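제3장 평평한 곳에는 물건이 쌓인다

복도에 탁자를 들인 사람은 대개 같은 말을 한다. 열쇠나 잠깐 올려 둘 자리라고. 그 '잠깐'이 얼마나 긴 시간인지가 이 장의 주제다.

그록이슬리 생활관의 복도 탁자는 모서리가 둥근 갈색 나무 탁자로, 누가 보아도 점잖은 가구다. 점잖은 가구는 거절을 못 한다. 노란 원반이 하나 올라오면 노트북이 따라오고, 그다음부터는 작고 희끄무레한 것들이 제집처럼 들어앉는다.

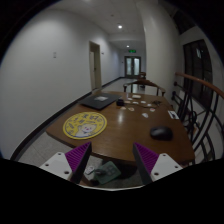 정리 수업의 첫 시간에 학생들은 예외 없이 큰 물건부터 손댄다. 노트북을 옮기고 나면 일을 다 한 기분이 들기 때문이다. 그러나 노트북은 애초에 문제가 아니었다. 크고 이름이 분명한 물건은 갈 곳도 분명하다. 골치 아픈 쪽은 손톱만 한 조각들, 버리자니 쓸 것 같고 두자니 이름조차 모르겠는 것들이다. 이 책에서는 이런 물건을 '잔류물'이라 부른다. 루비스 기숙사의 기록장에는 한 학기 동안 나온 잔류물이 459점 적혀 있는데, 그중 주인이 찾아간 것은 8점이다. 나머지의 주인들은 아마 지금도 잘 지내고 있을 것이다.

잔류물은 흩어져 있을 때 가장 오래 버틴다. 한데 모아 두면 쓰레기처럼 보이지만, 탁자 위에 띄엄띄엄 놓여 있으면 저마다 사연이 있어 보인다. 그래서 분류의 첫 단계는 버리기가 아니라 모으기다. 제한 시간은 30분. 추억에 잠기는 시간도 여기에 포함된다.
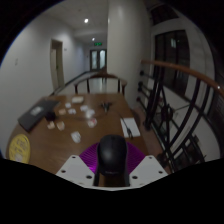 3.1 잔류물의 분류

탁자 위의 물건을 종이류, 포장류, 전선류, 모르는 것으로 나눈다. 마지막 칸이 가장 커지더라도 당황하지 말고 다음 절로 넘어간다.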